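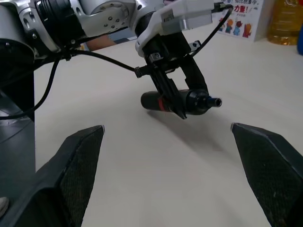
Fig. 6. Second arm over the white table.

6. Registering a ballot measure committee

Have the committee's tax number and bank details to hand before you start Damby.

1. Open Filings and choose New committee.
2. Enter the name exactly as it appears on the state form. The limit is 115 characters.
3. Under Position, select Support or Oppose. A committee working on two measures needs a separate record for each.
4. Add the chair. The same person may be entered twice if state rules allow.
5. Set the reporting threshold in dollars. The default is 600.
6. Press Save draft, then Check.

Note: error 519 means the measure number is missing. Go back to step 3.

Caution: once a record has been submitted, the position cannot be changed. Close the record and open a new one.

Drafts are deleted after 40 days.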